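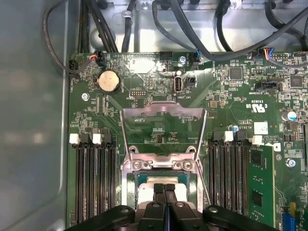 From: Annelies Leitner
To: estisora-data
Subject: Re: [estisora-data] CPU seating episodes, what to keep

Liesl, thanks for going through the December batch. Answers below, in your order.

Liesl Gruber wrote:

> I have now watched all 326 episodes from the server board task.
> Most are fine. I have three questions before I start labeling.
>
> First, a good many episodes end with the fingers still resting on
> the processor. Do we count those as complete? The instructions
> from Flarkville say an episode ends when the arm is back at its
> start pose.
>
> Second, the retention frame. In some episodes the operator opens
> it, in others it is already standing open at the first time step.
> Should these be one task or 2?
>
> Third, do we want the failed placements? I have been putting them
> in a separate folder for now and have not deleted anything.

On the first one: mark them as "placed, no retreat". Do not count them as complete, but do not drop them either. The part of the motion we are short of is the last bit, where the closed fingers touch the top of the processor, and those episodes have plenty of it. Tak can cut them at first contact when he builds the training set. He needs the contact time to the nearest tenth of a second, so please put that in the notes column and leave the end time as recorded.

On the second: 2 tasks. Use "open frame" and "seat processor". If an operator does both in one go, split the episode at the point where the hand leaves the frame. I know this makes more rows. The policy we trained in Fumwood on the combined episodes kept reaching for the frame arms when they were already up, and I would like to stop feeding it that.

On the third: yes, keep them. Label the reason if you can see it. The reasons we use are "rotated", "off center", "dropped" and "other". If the wrist view does not show it because the fingers cover the processor, write "not visible" and move on. Please don't guess from how the operator reacts afterward. We did that on the memory module task and had to relabel 12 episodes.

Two more things for everybody who is recording.

Leave the cables the way you find them. Some of you have been tidying them off the board before each run. The boards we test on have cables across the top end and memory in some of the slots, and the examples should too. Move a cable only if it lies over the socket.

Also, please vary where the chassis sits on the bench. Shift it or turn it a little between episodes — a few centimeters is enough. In the last batch one station had the chassis in the same spot all afternoon, and those episodes are close to copies of each other.

The target for this task is still 705 usable episodes, counted after splitting. Failed placements do not count toward it. Liesl, once you have the labels in, can you send the list a total for each station? I would like to see it before we decide who records the next round and whether we need a second board type.

The label sheet is in the usual place. I added the contact time column this morning, so reload it if you already have it open.

Annelies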